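Vandetti 254 Upright Vacuum: six months on wood floors

I bought the Vandetti 254 in April, when we moved from a carpeted apartment to a house with wood floors in nearly every room. Our old vacuum had a stiff brush that threw grit backward across bare boards, and I wanted something made for hard floors first. I paid full price for this one. It has been used most days since then, by two adults and one unwilling teenager.

What you get

The box holds the vacuum body, a two-part tube, the main floor head, a crevice tool, a small dusting brush and a wall hook with two screws. The screws are short and soft. I threw them out and used better ones from the garage. Putting the vacuum together took a few minutes and the paper guide was clear enough, apart from the filter page, which shows the older model with the filter on the other side.

The cord is long enough to do our living room and hall from one outlet. I looked at cordless models, including the Liyanage that my neighbor Amra Hoxha has, and decided I did not want to deal with a battery. Hers is much lighter on the stairs. Mine keeps going as long as I do.

On bare floors

The soft roller picks up dust, crumbs and dry dirt in one pass at the lower setting. Cat litter takes two. The upper setting pulls the head down so hard on smooth boards that it is tiring to push, and I stopped using it except on the rug by the front door.

Gaps between boards are the weak point. Ours are old and some of them have opened up over the years. The main head leaves fine dust in the wider ones, and you have to go back with the crevice tool. I do that once a month.

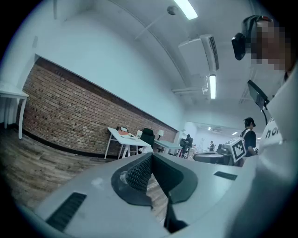 Wood floor, seen through the gap.

Edges are better than I expected. The front of the head is open, so it cleans right up to the baseboard if you push straight at it. Going along the wall sideways leaves a thin line of dust. Corners need the crevice tool like they do with every vacuum I have owned.

Rugs

It is fine on flat rugs and poor on thick ones. We have a wool rug in the bedroom that sheds, and the soft roller moves the fluff around without taking much of it up. If you have more than a couple of thick rugs, get a machine with a proper brush. Vandetti sells a second head for carpet, but I have not tried it.

Emptying and cleaning

The bin opens at the bottom with a side latch. Hair tends to wrap around the center post and has to be pulled off by hand. The filter rinses under the tap and needs a full day to dry, so I bought a spare and swap them. The roller slides out after you turn one plastic lock, and that lock feels thin. It has held so far.

Noise

Low is quiet enough to talk over. High is not. The cat leaves for both.

Problems so far

The tube started to rattle in the second month. A wrap of tape at the joint fixed it. The cord hook cracked when the vacuum fell over in the hall, and the replacement came in the mail free of charge after one email.

Would I buy it again? For this house, yes. I would skip it for a home with a lot of carpet.

Reviewed by Mateja Delić, October 2020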